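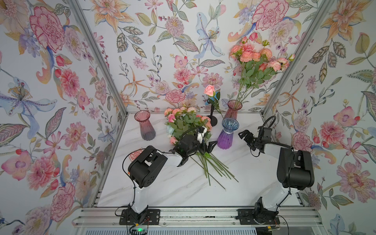

工单 1943:插花台采集规范跟现场对不上,求确认
状态:处理中
提单人:Kaiwen Fang
项目:Fasier 双臂插花
站点:Garnside

大家好,又是我。七月刚把新版操作规范发下来,我这边照着跑了两轮,质检那头一口气退回来 698 条,理由全是“起始状态不合规”。我一开始还以为是标定飘了,折腾了一上午,后来发现跟标定一点关系都没有,是规范第四节的写法有歧义,我们和质检各读各的。

先说现场怎么摆的:大理石纹台面,两条臂都装在前沿的导轨上,花束横放,花头朝台面后方,花茎斜着往右下散开。左臂夹花茎,夹在叶子下面一点的位置,右臂张着夹爪去找紫色那只花瓶。后面那只高的粉瓶里已经有花了,左边那只灰粉色的空着。

规范原文是“开始前目标花瓶应为空,台面无无关物品”。质检的理解是台上所有花瓶都得空,所以粉瓶里有花就退。我的理解是只有目标瓶要空,紫瓶是空的呀!粉瓶里那束是布景,任务说明里写得清清楚楚。

已经试过的:
1. 重启两臂控制板,重新回零,没变化(果然不是它的事)。
2. 把腕部相机的标定重跑了一遍,误差在限值以内。
3. 抽了 19 条被退的自己从头看,动作都正常,退回备注一字不差,全是那一句。
4. 临时把粉瓶撤掉录了一小批,质检秒过。这下基本坐实了。

追加,下午三点多:
跟 Lu 那边通了电话,他们站点也踩过,当时是在任务单里加了一栏“布景物”,列进去的东西不算无关物品。我觉得这办法挺好,直接抄过来就行。我拟了个改法,大家看看:

· 任务单必须写明目标瓶是哪一只,用颜色加位置来写,比如“右侧紫色花瓶”。光写“花瓶”两个字的,一律打回。
· 布景物逐件登记,包括黑色立杆和杆顶夹的那枝粉玫瑰。没登记的东西不许留在台上。台面最左边那张红色花纹的小卡片我翻了登记表,没有它,要么补登要么收走,别再拖了。
· 夹持点统一写成“叶片以下的花茎”,不许夹花头。这条老版里有,新版不知道怎么给删了,麻烦加回来。
· 清台、理线、换花的时候,两臂先停机再伸手。别嫌麻烦,急停按一下也就一秒钟的事,我看到谁图省事是真的会念叨的。
· 线缆顺着臂身走,每班开工前检查一遍有没有松脱,检查人签字。

追加,傍晚:
质检回复了,同意按“仅目标瓶须空”来判,前提是任务单先改完。被退的那批不用重录,补上布景登记以后走复核就行,谢天谢地!总共超过 2000 条的任务量,要是全部返工我这个月就不用回家了。

还没解决的:
Prinomport 的表单系统里“布景物”那一栏目前只能填一项,填第二项会把前一项覆盖掉。我先用顿号把几样东西连着写在一格里,能存,导出来也没乱码,就是看着有点丑。麻烦管表单的同事有空给改成多选,改好了在这张单子底下回我一声,我再去把旧记录拆开重填。

复核清单我今晚先整理一版传到附件,单子暂时别关。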